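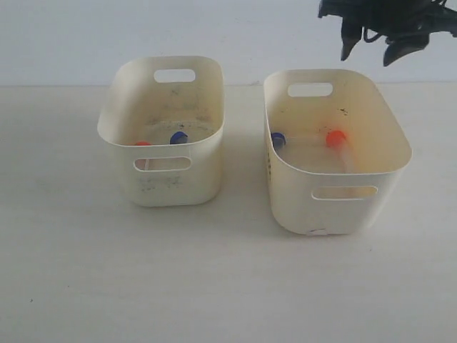

Why does a screw cap stay on when a jar gets tipped over? The cap and the jar both have a spiral ridge called a thread, and the two ridges hook under each other all the way around.

A thread is really a ramp wrapped around a tube. I tried this at my kitchen table: cut a long paper triangle, roll it around a pencil starting at the tall end, and look at the slanted edge. There's your spiral! Turning a cap slides one ramp along the other, so a small twist pulls the cap down hard.

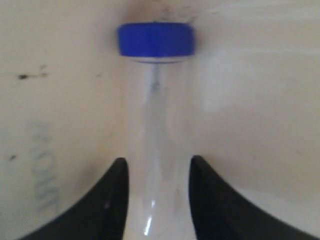
My lids at home always turn the same way to close, wrote a reader from Dirkby, so is that a rule? Mostly, yes! Nearly all caps tighten clockwise - the way clock hands go - and loosen the other way.

Some threads go around the neck 2 or 3 times and some don't even make it once. Jam jars often have 4 short ridges, and that's why they pop open so fast.

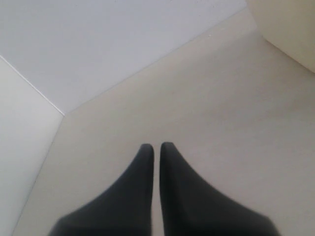
Bolts have much finer threads, with the ridges packed close together. They take a lot more turning, but each turn moves them only a tiny bit, and they grip like anything.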